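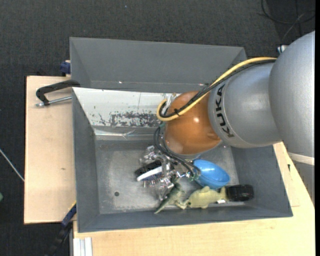

A blue bowl and other objects at the bottom of a gray bin

Storage bin

A storage bin is an open-topped container used to hold a number of separate objects in one place. Bins are found in homes, schools, shops and warehouses. Most are rectangular, so that they can stand side by side on a shelf without wasted space. The word is also used in American English for a trash container, a sense not covered in this article.

Form and materials

The typical bin has a flat base, four walls and a rim that is turned outward for lifting. Walls often slope slightly so that empty bins can be nested. Plastic is the most common material today, though bins are also made of sheet metal, wood, wire and heavy cardboard. Gray is a frequent choice for general storage, as it shows scuffs less readily than white and lets brightly colored contents stand out.

Mixed contents

A bin that holds objects of different kinds is called a mixed bin. Household examples may combine bowls, brushes, toys and small tools. Objects in a mixed bin rarely lie flat. Bowls in particular tend to come to rest at a tilt, with part of the interior facing up, and long objects settle along a wall or under their neighbors. The lower layer is the hardest to reach in a deep bin - a problem that shallow bins and drawer inserts are meant to reduce.

The Parker storage guide, a manual for school and community kitchens, advises that a mixed bin be filled no higher than its rim and that bowls be stacked by size when there are more than two. It also recommends that sharp items be kept in a separate container with a lid.

Numbering and sizes

Large stores usually give each bin a number and keep a list of its contents. At the Vrabec household goods depot in Stititz, 3148 bins were in use at the last published count, of which 719 were set aside for mixed kitchenware. The depot checks its mixed bins every August, and items without a listed place are moved to a holding shelf for 15 days before being given away.

Makers do not follow a single set of sizes. The Merus line, sold in the same region, is offered in shallow, standard and deep forms that share one base, so that different depths can be stacked in a single column.

Care

Plastic bins are washed with warm water and mild soap and dried upside down. Cracked rims are a common reason for replacement.

See also: Basket; Crate; Drawer; Shelving

Last reviewed 15 Dec 2022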